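The Husby Sloped Bin

Hi, and welcome to the page for the Husby! I'm Lakshmi Mudaliar, I run the little shop at Ditis, and this is the product I get the most mail about. It's a metal bin. It's gray. I have written more words about it than about anything else I sell, so get yourself a drink and I'll tell you what I know.

The short version: the Husby is an open rectangular tray with a flat floor and four walls that lean outward. No lid, no wheels, no liner. You put small mixed stuff in it and then you take small mixed stuff out of it, over and over, for years. People use them for toy returns, for lost and found, for dog gear by the back door, for craft supplies, for the odds and ends that come off a workbench at the end of the day. I keep two by my own packing table, one behind the other, and the front one gets all the abuse.

Why the walls lean

I used to sell a straight-sided bin and I got tired of it. Anything flat would slide up against the wall and stand there on its edge, and you'd be scraping at it with your fingernails. With a sloped wall you can get your fingers behind things. You push the item up the slope a little, it tips toward you, and it's in your hand. Soft things are easy in any bin, I'll admit, but lids, saucers, coasters, bars of soap in the wrapper, a deck of cards? Big difference!

The slope also means you can see what you've got from where you're standing. I'm not tall, and with the old bins I was always leaning over and fishing around by feel. Now I can stand back a step and see nearly the whole floor.

The downside (there is one) is that the top opening is bigger than the floor, so it takes up more table than you'd guess from how much it holds. Measure your table before you order. Please. I've had several of these come back with a note saying "lovely bin, doesn't fit," and the return shipping on a metal tray is no fun for anyone.

How it wears

I want to be straight with you about this, as it's the subject of most of the mail. The Husby is going to get scratched. The floor is bare brushed metal and it picks up marks from day one, and after a good while the walls get scuffed too, especially the back one, where everything lands when you toss it in from the front. On a hard-working bin the upper part of the wall can go pale and start to peel, and below that you get patches of darker gray and a sort of brown. I don't mind it. My sister minds it a great deal and puts hers in a cupboard when company comes.
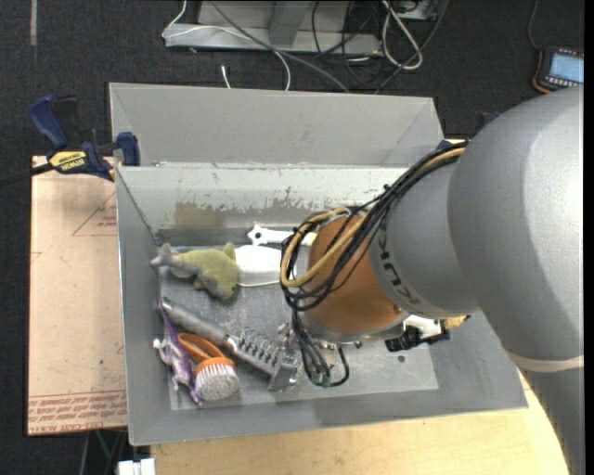 If you'd like yours to stay tidy, keep it for the soft things. Plush toys, mittens, balls of yarn and dish towels will hardly leave a mark on it. If you're going to be dropping hardware in there all day, just accept it, it's a working bin and it'll look like one. I've had customers swap front and back bins every June so that both of them age at the same speed, and I think that's a pretty smart habit if you're bothered by having one that looks older than its neighbor.

Cleaning is a damp cloth and a bit of dish soap. Dry it after. Don't use steel wool unless you enjoy the look of steel wool scratches, and don't leave it out in the rain with a puddle in the bottom. For sticky spots (we had a melted cough drop situation in the shop once) I put a warm wet rag on it, go answer some email, come back and wipe.

What to put in it

My own rule is nothing heavier than a can of soup and nothing smaller than a walnut. Little bits like screws and beads are a pain on a flat floor, they get down into the corners and you end up tipping the whole thing over a newspaper. For those I'd send you to the Pristeck cups, which are small enough to stand inside the Husby and lift out one at a time.

Mixed loads are what it's best at. A stuffed animal next to something flat and hard next to something long and thin, all in one layer, with some floor showing between them. Once you pile it up past one layer you lose the whole point of being able to see in, and the thing you want will be at the bottom, guaranteed. If you find you're piling, get a second bin and set it right behind the first. They sit nicely back to back, and you can sort from one to the other without walking anywhere.

A few people have asked about using it for pet toys. Yes! Great for that. One warning, a metal bin is noisy when a dog decides to help herself at 5 in the morning. A folded towel on the floor of the bin takes care of most of it.

And food? No. I don't sell it for food and I don't want you keeping loose apples in it. Wrapped things are your own business.

The sizes question

I get asked for a half-size version a lot. I did ask Murthy, the workshop that folds these for me, and they said they'd do it if I ordered 322 at once (the number has something to do with how the sheets are cut, I nodded along). I don't have room for that many of anything. So for now there is one size, and if enough of you write in I'll think about it again.

Murthy also does the corners, and the corners are the part I'm fussiest about. I run my thumb down every one before it goes in the box. If it catches, it goes back. You shouldn't get a sharp one from me, but if you do, tell me and I'll send another and you can keep the first for the garage.

Felt feet

The bins come without feet. On a wood table I'd add some, and I sell the stick-on felt kind in bags of 20, which is plenty for a few bins with spares for when they fall off (they do fall off eventually, especially if you slide the bin instead of lifting it). On a workbench or a metal table I don't bother with them.

Ordering

I keep the Husby in stock most of the year and I pack them myself in the mornings, before the phone gets going. One bin goes in one box. Two bins nest, with a sheet of cardboard between them so they don't arrive already scuffed, and they ship for the same postage as one, so if you have a friend who wants one, go in together. I do a better price for schools and day cares on bigger orders, and the most I can manage in one go is 100. Write to me first if you're anywhere near that, I'll need to clear out the hallway.

Returns are fine as long as the bin is clean and you haven't drilled holes in it. I've had one back with holes. They were very neat holes, and I still couldn't sell it.

What you get

One Husby sloped bin, gray metal, open top
One sheet of cardboard, which you can throw away or give to the cat
A card with my email on it

Feet and Pristeck cups are sold separately and you'll find them both on the small parts page. If you've got a question I haven't covered, write to me at the shop and I'll answer as soon as the morning boxes are out the door. Lakshmi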